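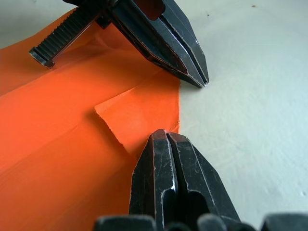

Dovdale Folding Set: data card and buying notes

Hello, and thank you for stopping by! This set covers two-arm folding with orange sheets, and since so many people write to ask what a setup like ours costs to keep going, I've put the shopping side in the same file (it grew a bit, sorry).

What to budget for

Fingertips come first. Ours pick up scratches along the edges, and we now order them in pairs from Nasow at $38 a pair, with 2 spare pairs on the shelf at all times. Wrist cameras are $279 each, and you'll want one per arm.

Leave room for the dull things too: cardboard to cover the table, colored tape, and far more orange sheets than you think you'll need, as a folded one rarely goes back to flat.

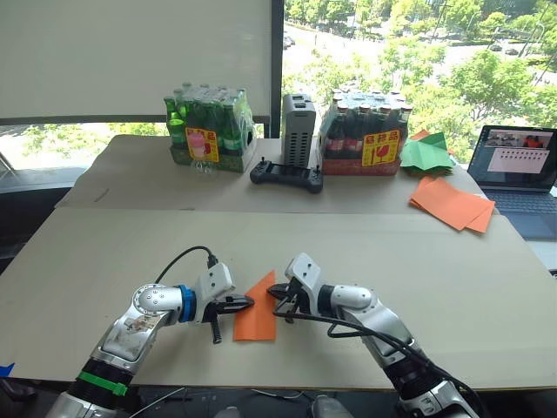 Still to buy

A second power supply, $499 from Najafi, planned for May. The Flumby table mount can wait until then.

Questions about prices go to Yasaman Golestani, who keeps the order list.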